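List: cell-upkeep
From: Chaltu Alemneh
Date: 11 June 2018
Subject: Re: Fingertip pads and where to stand the bin

Xóchitl Bautista wrote:
> We have moved the Barville cell back to the fruit and bin routine and I am
> rewriting the setup sheet. Two questions. How often do you change the
> finger pads, and do you fix the bin down or leave it free? Ours is bolted
> square to the table and the hand keeps touching the rim on the way out.
> The old sheet from Wollard says to recalibrate the head camera every time
> this happens, and I don't believe it.

I wouldn't recalibrate either. We did that at Puvden for most of last winter and the touches carried on. The camera only needs redoing if somebody has had the head off or knocked the mount.

On the pads, we log cycles and change at 2000, both fingers together. One set had to come off at 1264 when a corner started to lift. Clean the old glue off fully before the new pad goes on, and leave it overnight if you can. After a change we run the grip check at low force, then 94 cycles at normal speed before the cell goes back on the rota.

Our cell with the fruit, same routine as yours:

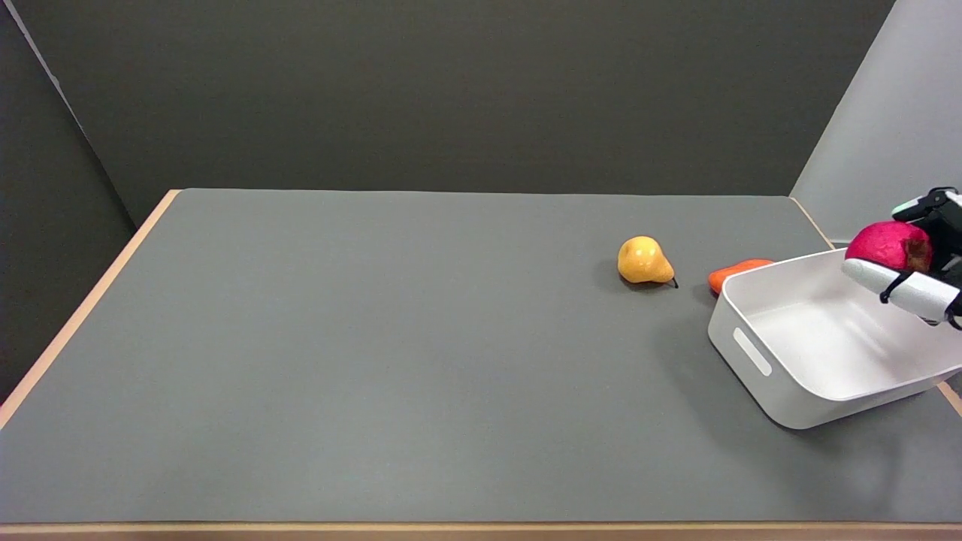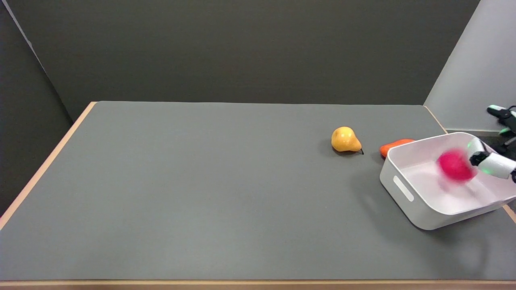 The bin position took us longer to settle than the pads did. Ayele tried it square to the table first, as you have it, and the wrist had to turn further than it liked to get the fingers clear. Now we set it at an angle, well over to the right, with the handle slot in the end wall towards the left. The hand comes in from the right and lets go over the opening, and the left of the table stays free. We don't bolt it. There are two bits of tape under the base to stop it creeping, and whoever starts the cell checks it against the printed outline before the first pick.

Two other things for your sheet. Look at the finger joints when you do the pads – ours collect fluff, and a dry brush is enough to shift it. And write the release height down somewhere other than the controller. We lost ours in an update and had to find it again by trial, a bit at a time, which took a whole afternoon.

I can send the outline drawing if your bin is the same size. We order pads again in July, so tell me before then if you want a few sets added.

Chaltu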